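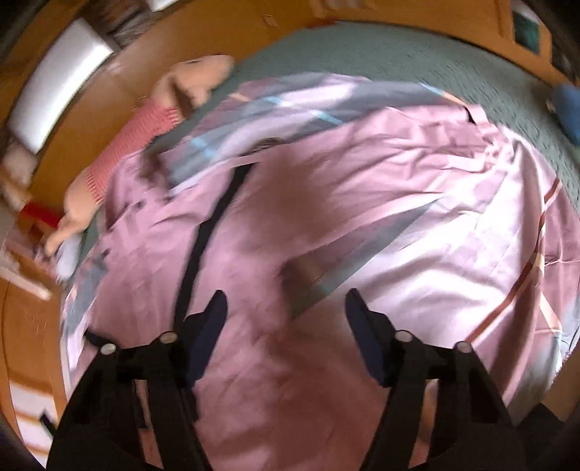 Arngate adds reversible duvet cover with corner ties to Marchuk bedding range

29 November 2022

Arngate has added a reversible duvet cover to its Marchuk range of everyday bedding. The cover, named Plisau, has a plain face in one color and a striped face on the other side. It goes on sale today in twin, full/queen and king sizes through the company's website and its retail stores. Matching pillowcases and a flat sheet will follow in April.

Plisau replaces the first Marchuk cover, which was sold with a snap closure at the foot and no internal fastening. Customer service records for that product showed two recurring complaints: the insert moved toward the foot of the bed during use, and the cover was slow to refit after washing. The new cover was developed to address both points without a change in the weight of the cloth.

Construction

The cover is sewn from two panels of plain-weave cotton joined on three sides with an enclosed seam. The plain panel is piece-dyed. The striped panel is yarn-dyed, so the stripes are woven into the cloth and are visible on the inside as well as the outside. Both panels are pre-washed before cutting to limit shrinkage in home laundering.

Each corner has an internal tie made from the same cloth as the plain panel. The ties are stitched into the seam and fit the standard loops found on most duvet inserts. Inserts without loops can be secured by gathering the corner of the insert and knotting the tie over it.

The foot of the cover closes with flat buttons set behind a placket. The opening is wider than on the earlier model and stops 6 inches short of each side seam. A person of average reach can put a hand through to either bottom corner without turning the cover inside out.

"Most of the work went into the opening and the ties," said Emlyn Rees, product manager for bedding at Arngate. "The cloth was already settled. We had to move the buttons, change the placket twice and find a tie that would hold a knot after repeated washing. The first version was too smooth and came undone."

Testing

Sample covers were washed and tumble dried 40 times at the company's Groria workroom before the design was released. After each cycle the cover was removed from the dryer, spread on a mattress, refitted over an insert and checked for seam slippage, loose buttons and distortion at the corners. Shade was compared with an unwashed sample at the end of the series.

The tests led to two changes. The thread used on the button placket was replaced with a heavier grade, and the stitching at the base of each tie was doubled. Neither change affects the fit or the outside appearance of the cover.

A separate home trial ran for 10 weeks. Participants used the cover on their own beds and kept a short log of washing, drying and refitting. The most common request was for a clear way to tell the head of the cover from the foot when it lies in a heap after washing. A woven label has been added to the inside of the foot seam, next to the opening, in all production covers.

Fitting and care

The printed insert supplied with each cover gives the following method. Spread the cover on the mattress with the striped face down and the opening at the foot. Pull out any bunched cloth from the center toward the sides until the corners can be found. Feed the top edge of the duvet through the opening, tie the two head corners, then tie the two foot corners. Hold the foot edge and shake the cover lengthwise before closing the buttons. The head edge can be folded back to show the stripes.

Covers should be machine washed warm with the buttons closed and tumble dried on low. Deep colors should be washed separately the first time. Creasing can be reduced by taking the cover out of the dryer while slightly damp and laying it flat across the bed. Ironing is optional. If ironed, the striped panel should be pressed from the inside. Chlorine bleach should not be used on either face.

The cover should not be washed with an insert inside it. The ties are designed to hold the insert in place during normal use and are not rated for the added load of a wet duvet.

Availability

The first production run is 1200 covers, divided among the three sizes. Stores will receive stock in all sizes. Orders placed online ship from the Groria warehouse. Each cover is packed flat in a drawstring bag made from cloth left over from cutting, which can be used to store the cover or a set of pillowcases.

The first Marchuk cover will remain on sale until current stock is gone and will not be reordered. Replacement buttons and ties for Plisau can be requested from customer service at no charge with proof of purchase.

About Arngate

Arngate designs and sells bedding, towels and table linen for household use. The Marchuk range includes sheets, pillowcases, duvet covers and mattress protectors. Product development and sample testing are carried out at Groria.

Media contact

Emlyn Rees, Product Manager, Bedding
Arngate

Cloth swatches in both faces and size charts are available to trade and consumer press on request.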